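Home | Modules | Timetable | Reading list | Contact

Dining Room Service, Handout 4: Sorting Cutlery
Print this page | E-mail this page

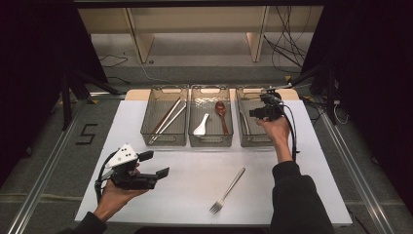
Lotte Van Wijk asked last Tuesday whether soup spoons should go in with the long-handled spoons or get a basket to themselves. At Bickerstaff, where she did her placement, they were kept apart and the evening shift still mixed them up.

For this module we sort by kind: chopsticks in one basket, spoons of every sort in the next, metal forks and knives in the third. A separate soup spoon basket is fine in a dining room that serves soup at every sitting — ours doesn't.

Points to learn

Pick up each piece by the handle. Lay it down, don't drop it, as ceramic spoons chip at the rim.

Check chopsticks for matching color and length before they are rolled in napkins. Odd ones go to the supervisor.

Look between the tines of every fork. Anything stuck there sends it back to the wash.

Baskets with open mesh walls are preferred for storage. Solid trays hold water at the bottom.

Practical: 30 minutes, in groups of 2. Bring the checklist from Handout 2. Groups working at the Trikdale kitchen should see Annelies Groen for a key.

Questions to Femke Van Wijk, Kendis training office | Back to top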